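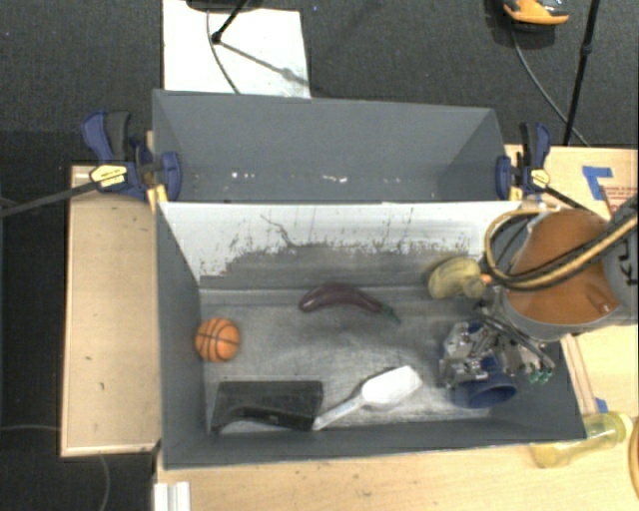
Prumine to host joint maritime rescue and defence exercise

The Prumine Ministry of Defence has confirmed that its armed forces will take part in Exercise Clelia, a joint programme of training at sea and on land, beginning on Thursday at the Bellini naval station. The exercise will last 12 days and will bring together 2000 personnel from Prumine and the neighbouring state of Zudov.

Exercise Clelia is held every second July under the defence co-operation agreement between the two countries. The programme covers coastal patrol, the evacuation of casualties by air, mine clearance drills and the protection of merchant shipping. For the first time, civil emergency services will join the opening phase, which deals with the response to a ferry accident in bad weather.

"Our forces share a coastline and a busy shipping lane, and they need to be able to work from the same plans," said Inês Nogueira, Deputy Minister of Defence. "Clelia gives crews and commanders the time to practise those plans together, at night and in difficult conditions, and to put right anything that causes delay. The exercise is defensive in purpose and is not directed at any other country."

The exercise will be run in 2 phases. The first will take place in the waters west of Bellini and will be led by the Prumine Navy. The second will move ashore to the training area north of the town, where infantry and engineer units will rehearse the defence and repair of a damaged port. Command of the second phase will pass to Zudov, whose officers will work from the joint headquarters at the naval station.

Ngân Phan, exercise director, said that planning had drawn on the findings of the previous exercise. "Radio procedures were the main point raised by both sides last time - ships and aircraft were often working from different lists," she said. "A single set of procedures has now been agreed and issued to all units."

Residents of Bellini and nearby villages should expect more military traffic on the coast road, particularly in the early morning. Low flying will take place on weekdays and will end by 10 p.m. Blank ammunition and smoke will be used in the training area, and red flags will be flown at all entrances while this is under way. Footpaths inside the boundary will be closed for the length of the exercise.

Fishing vessels and pleasure craft are asked to keep clear of the 3 marked zones shown in the current notice to mariners. The harbour office will broadcast updates on the usual channel. Ferry services will run to their normal timetable.

Claims for damage to crops, fencing or livestock should be made in writing to the land claims office at Bellini naval station. Media wishing to attend the opening day must apply to the Ministry press office for accreditation and bring photographic identification.

ENDS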